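Batteries and table trash – where do you put yours?
Household & Cleaning board

mukow58
I do the table clear-off every evening in July because the windows are open and I'm up late anyway. Everything that's trash goes in one small can on the floor by the table. My question is batteries. We go through a lot of AAs and I never know if they can go in with the wrappers.
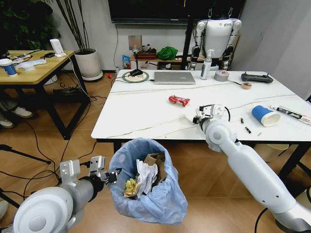
Before clearing. Batteries are to the left of the blue cup.

Holger Nordin
Regular alkaline can go in household trash in a lot of places, but check your county. I keep a jar and take it in when it's full. Last time it held 45.

vilik_6
Disagree with putting any of them in the can. You can't tell a rechargeable from an alkaline once the label is worn. Tape the ends and take them all in. You've got duct tape right there on the table.

Holger Nordin
I said check your county. I don't put mine in the can either.

Maj-Britt Dahlgren
Different point – why is there cardboard in with the tissue? Ours has to be flat and dry in its own bin or they leave it at the curb.

mukow58
Fair, the cardboard should come out. The boxes I keep whole for returns. My routine is trash first, then the stuff that stays gets pushed to the far side: laptop, mouse, tape, the bottle. Then I wipe the near half.

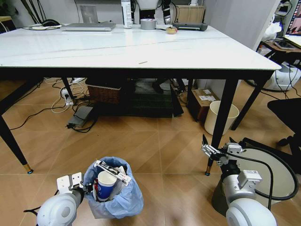

I don't touch the cables until the top is finished. If I start on the floor first I never get back to the table.

vilik_6
I'd do the floor first. Cables collect dust and you kick it up after you've wiped.

Maj-Britt Dahlgren
Top down, always. Crumbs fall.

gazi2000
What bags are those? The ones I get slide down into the can.

mukow58
Store brand, small size. I fold the top over the rim. Jar for the batteries starts tonight, and I'll call the county about drop-off.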